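Trirnwood Football Club
Minutes of general meeting held April 1, 2018, clubrooms

Chair: Eckhard Steinbach
Minutes: Damian Wilczyńska

1. Previous minutes
Taken as read and accepted.

2. Finance
Operating account balance $3,206 after payment of the ground hire invoice. Registration fees outstanding from 29 senior players. Reminders to go out before round one. Players with no payment plan in place will not be listed on the team sheet.

3. Shirt sponsorship
Hinrichs has offered to renew for two seasons on existing terms, front of shirt, senior sides only. Hesex has asked for sleeve placement at $600 per season. Both offers accepted, subject to league approval of the sleeve artwork.

4. Canteen
Menu for home games unchanged. Price list to be reprinted with the new club colours.
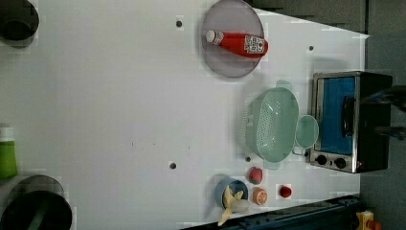

Item 4: ketchup, colander, measuring cup and toaster oven.

5. Pre-season fixture
Away match against Lerkurthorpe confirmed. Kick-off time still to be advised - D. Wilczyńska to follow up. Paid attendance at last year's fixture was 287. Gate takings to be split evenly, as before.

6. Ground
Goalmouth at the northern end to be re-turfed. No training on that half until further notice. Floodlight application deferred to the November meeting.

7. Other business
None.

Meeting closed 8.40 pm.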